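Drying bedding indoors without a dehumidifier

blathnaid_r
Right, I need help from people who know about washing. We moved to a first floor flat in Butusden with no garden, no balcony and no tumble dryer, and I'm doing all the bedding on one rack. Duvet covers take me the best part of 2 days and by then they smell like a pond. I've been folding them double so they don't touch the floor. Window open a crack, heating off (it's July, I'm not made of money). What am I doing wrong?? 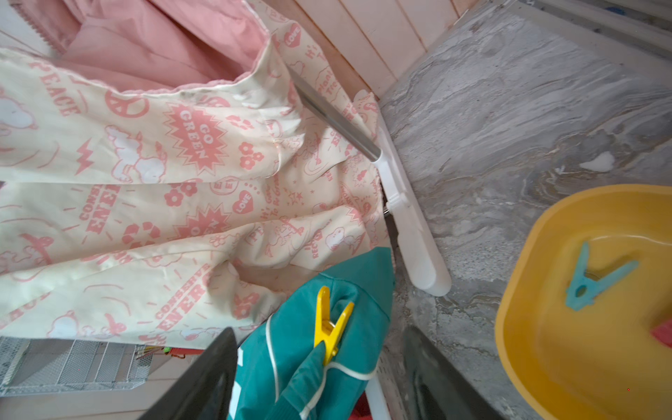 I've also tried a longer spin but the machine came with the flat and it walks across the kitchen if I go past the middle setting. My mum says vinegar. My sister says buy a dryer and stop moaning.

pegbag
Folding double is your problem. The inside layer never gets any air. Drape it over two door tops or the banister if you've got one, and turn it every few hours. And shake it out hard first, corners especially!

Koser
Disagree about the doors, you'll get marks off the paint. Leave it on the rack but skip every other bar so there's a gap. And get a fan on it. Mine's a cheap desk one and covers are dry in 10 hours.

pegbag
Never had a mark off a door in 25 years, but you do you.

Koser
Then you've got better doors than me.

old_tom_w
The smell isn't the drying, it's the machine. Run it empty on the hottest wash, clean the filter and pull the rubber seal back. You'll be horrified. Vinegar's fine for the drawer but I wouldn't pour it in every week.
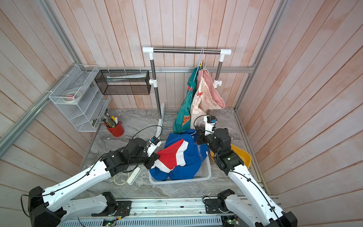
Where you put the rack matters more than any of this, in my opinion. We had ours in the box room for years and nothing ever dried, then moved it to the landing and it was a different story. Boarded walls on three sides, like the pale pinkish planks in that booth, would be hopeless for it, the damp air just sits there. You want it somewhere air can come in one side and go out the other.

blathnaid_r
Just pulled the seal back. I am not going to describe it. There was a hair grip in there and 4 socks' worth of fluff. Hot wash is on now. Koser, does the fan point at the rack or past it?

Koser
At it, low down, so it blows up inside the cover.

pegbag
Past it. You want the air in the room moving.

blathnaid_r
Brilliant, thanks both. I'll try one each way and see which pillowcase wins.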